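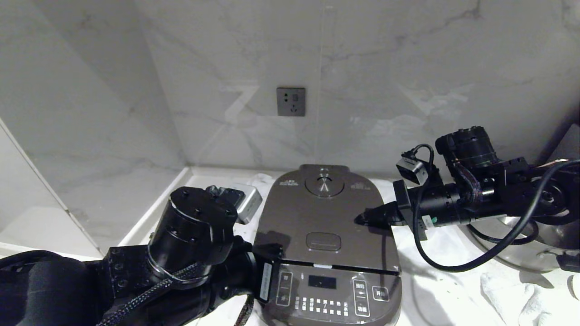 We use cookies to improve your reading experience. Accept / Manage settings

Inês Arruda and Begoña Iglesias
July

3.2 Setup and Care of the Kitchen Cell

The kitchen cell, which we call Dretlow, has two black arms mounted on the two sides of a marble-patterned counter. The arms work on household appliances that we did not modify. In Fig. 3 the appliance is an electric rice cooker. The left gripper finger is at the edge of its control panel, and the tip of the right gripper is over the lid.

Before each block of trials the operator puts the cooker back in its place with a paper template, and then removes the template. The start button, labeled "开始", is the reference point for the right arm. We teach this point by hand, at low speed, and repeat the teaching whenever a gripper finger is changed. In the first weeks we did this only once per month, and the error at the button grew slowly until the arm pressed the housing beside it.

The cables needed more attention than we expected. The wrist cable of the right arm hangs in a wide curve over the counter (Fig. 3, right side). A shorter cable pulled on the camera connector when the wrist turned, and after 7 failures of this connector we chose the longer loop. The operator now checks it by moving the wrist slowly to both ends of its range. On the left arm the braided cable is wrapped around the links, and we inspect it every 200 trials for worn places.

Fig. 3. The two arms of the Dretlow cell at the rice cooker. The wrist camera of the right arm sits on top of the wrist.

The screws of the joint actuators are tightened every 2000 trials with the torque tool from Drukell. At one of these services, after trial 2123, we found a loose screw in the left arm. The trials of that day were removed from the analysis and repeated. All service work is written in the Lonenetti log together with the trial number, so that a change in the success rate can be compared with the last repair. The log format is given in Appendix B.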